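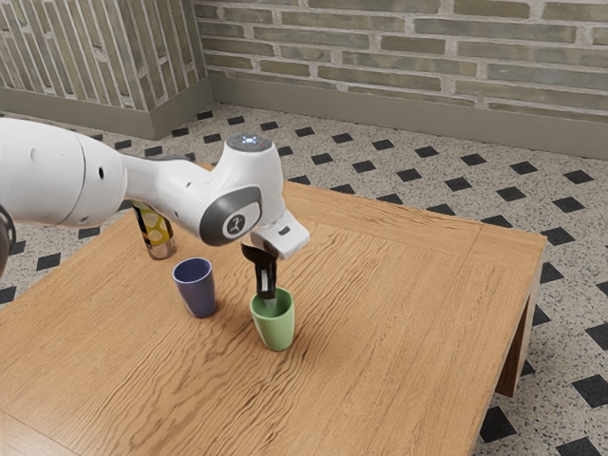

Should a family buy a solid wood table or a cheaper veneered one?

Buy the solid one, second-hand if money is short, and keep it for as long as you can.

I have owned both. The veneered table came from Larka and cost 122 pounds. Within 3 years the edge by the kettle had lifted and the corner had gone soft. Larka would not repair it and told me the range had been dropped. I took it to the tip in September.

The solid one came from a house clearance. It has ring marks, and a burn from somebody's iron. You can sand a burn out of solid wood. Sand a thin veneer and you are soon through to the board.

Shops make this choice harder than it should be. Stelinar sells a table for 1150 pounds and calls it oak, and you have to read the small print to learn that only the legs are solid. I think the label on the front should say what the top is made of, in letters as large as the price. 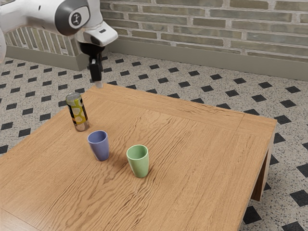

Wood grain on a light-brown table top.

People will say that 100 pounds is all they have, and that is fair. For that money I would still look at the second-hand shops before Gurneo or any of the other big sheds. Take a tape measure, and look underneath before you pay.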